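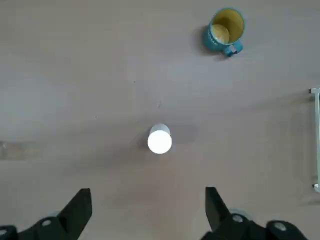 Figure 5.1 A teal-blue mug with a yellow interior and a white cylinder on a pale tabletop, viewed from above.

Chapter 5
Fame, Style and the Celebrity Image

Before you read
Think of a singer or actor whose clothes you could describe from memory. Write down two or three items. Then write down where you saw them: on stage, in a magazine, in a paid advertisement, or in a photo taken on the street. Keep the list. You will need it for the exercise at the end of Section 5.2.

Key terms in this chapter: persona, signature look, stylist, endorsement, licensing, parasocial relationship, overexposure.

5.1 What an image is made of

In Chapter 4 we looked at how a performer's work reaches the public through labels, studios and broadcasters. This chapter deals with something that travels alongside the work and often outlasts it. A performer's image is the set of ideas that the public connects with that person's name. It includes clothes and hair, but also manner of speaking, known friendships, hobbies, and the kinds of places where the person is photographed.

Some of this is planned and some is not. A stylist may choose the coat a singer wears to an airport. The singer may also simply own a coat and wear it often. From the outside these two cases look the same, and fans tend to read both as evidence of personality. For this reason scholars of celebrity use the word persona for the public version of a person, and leave open the question of how closely it matches the private one.

A persona has to be recognizable. The easiest way to achieve this is to repeat something. A hat, a lip color or a certain length of skirt that appears in enough photographs becomes a signature look. Once it is established, the performer can be suggested by the item alone, and a costume shop can sell a version of it in a bag. Repetition also carries a risk. A look that never changes begins to date the performer, and a look that changes too often is hard to remember. Most long careers show a pattern of stable periods with clear breaks between them, usually timed to a new album or film.

5.2 The case of Driss Saber

The singer Driss Saber will be used as a running case in this chapter. His career is short enough to follow closely and has two distinct phases.

In the first phase Saber performed in the clothes he wore to rehearsal: gray sweatshirts, work pants and one pair of brown boots. His debut album, Eler, was promoted with very few photographs, and early reviews spent more time on his voice than on his appearance. His fans, who had begun to call themselves the Dristum, copied the sweatshirt anyway. It was cheap and easy to find, and wearing it to a concert showed that a person had been paying attention.

The second phase began in September, with the release of Flevov. Saber appeared on the cover in a long green coat made by Treloar, a small outerwear label. He wore the same coat in both videos and in all 40 dates of the tour that followed. Treloar had made 1071 of the coats, and every one was sold before the tour ended. Saber had no contract with the label at that time. An endorsement agreement was signed later, and the two parties went on to license a cheaper version for chain stores.

The reaction among fans was mixed. Some welcomed the coat as a sign that Saber was now taken seriously -- it was well cut, and fashion writers noticed it. Others complained that the sweatshirt had cost almost nothing and the coat did not. A group within the Dristum kept wearing gray to concerts for the rest of the tour. Both groups believed they were being loyal to the same person.

Three points from this case will come up again. First, the image was partly built by the audience, who chose the sweatshirt as a symbol without being asked. Second, the commercial agreement followed the public interest and did not create it. Third, the argument over the coat was also an argument about money and about who the music was for.

Exercise 5A
Return to the list you made before reading. For each item, decide whether you think it was chosen by the performer, by a stylist, or by a company that paid for it to be seen. Note what evidence you have. If you have none, write that down too. Compare lists with a partner and discuss any items on which you disagree.

5.3 Liking and disliking in public

People say they like or dislike a celebrity for many reasons, and some of these have little to do with the celebrity.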